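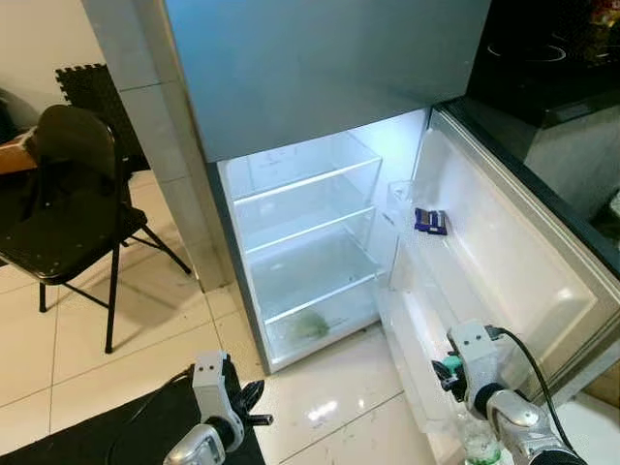 A reader wrote in after our last cleaning page to say that she wipes her refrigerator shelves every week and the smell still comes back by the weekend. Her question was where else to look. In most cases the answer is the door bins, the gasket and the space under the crisper drawer, and a weekly wipe of the shelves misses all three.

The steps below are for a refrigerator with the freezer on top, glass shelves and a single crisper. Plan on 30 minutes if the food is already out.

What you need

A bowl of warm water with a little dish soap
Baking soda
Two soft cloths and a dry towel
An old toothbrush
A cooler for milk, meat and leftovers

1. Clear the shelves

Pick a day when you are low on groceries. The day before shopping is best. Move anything perishable into the cooler and throw out what is past its date. A head of lettuce or a stick of butter can stay put until you reach that part. Turn the control to off or unplug the refrigerator. Leave the freezer door shut the whole time.

2. Take out the glass

Start at the top and work down. Lift the front of each shelf slightly and slide it toward you with both hands. On many models the lowest shelf is also the lid of the crisper, so take the drawer out first if it catches.

Let the glass sit on a towel until it reaches room temperature. Cold glass can crack in hot water. Wash it with the soapy water and run the toothbrush along the plastic trim at the front, where spilled juice collects.

3. Wash the walls

Mix 4 tablespoons of baking soda into a quart of warm water. Wipe the ceiling, then the sides, then the floor. Wring the cloth out well near the light and the vents. Don't use bleach or a scouring pad on the liner. Scratches hold dirt.

4. Do the door bins

Most bins lift straight up. If one is stuck, tap it from below with the heel of your hand. The big bottom bin is usually the worst, as bottles drip into it for months. Soak it in the sink while you wipe the recesses in the door liner.

5. Clean the gasket

Pull the folds open gently and go around with the toothbrush and plain soapy water. Dry it completely. To check the seal, close the door on a slip of paper and tug. If the paper slides out with no drag, the gasket needs replacing.

6. Put it back

Dry every part before it goes in. Fit the bottom shelf first, then the drawer, then the upper shelves. Line the crisper with a paper towel and change it when it gets damp. Turn the power on and wait until the inside is cold before you return the milk and meat.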